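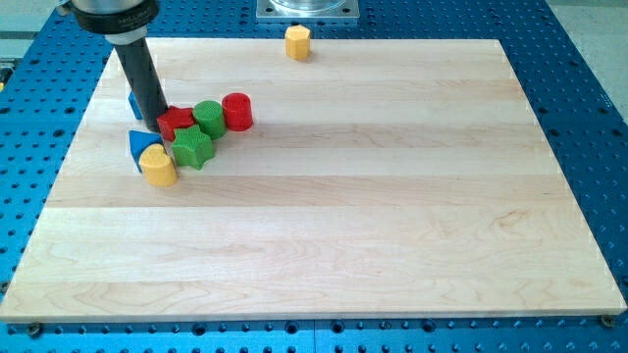 Week 4: The Sequel Problem

Reading: Szilágyi's chapter on franchises, the first half only. The second half repeats the first with bigger explosions, so he at least practises what he describes.

Tuesday's screening was The Brunska Inheritance, 113 minutes, followed by the opening reel of its sequel, which runs to 155. Ask yourselves where the extra time goes. My own tally has most of it down to people walking along corridors and explaining the first film to each other.

Terms to know

Retread: the same plot with a new hat on.
Escalation: one villain becomes two, a village becomes a city.
Soft reset: everybody forgets what they learned last time. Very handy for the writers.

The sequel's best scene is the ferry crossing at Ukgate. Hardly anyone speaks, and the plot stops bothering us for a while. Oduor Muriithi argues in his essay that the scene belongs to a different, better film - I agree, and would like to see it.

For next week

Write 900 words on one sequel you think earns its place. Van Dijk and Amstead are both off limits, as I have marked enough of those to last me. Plot summary doesn't count towards the total. I have seen the films.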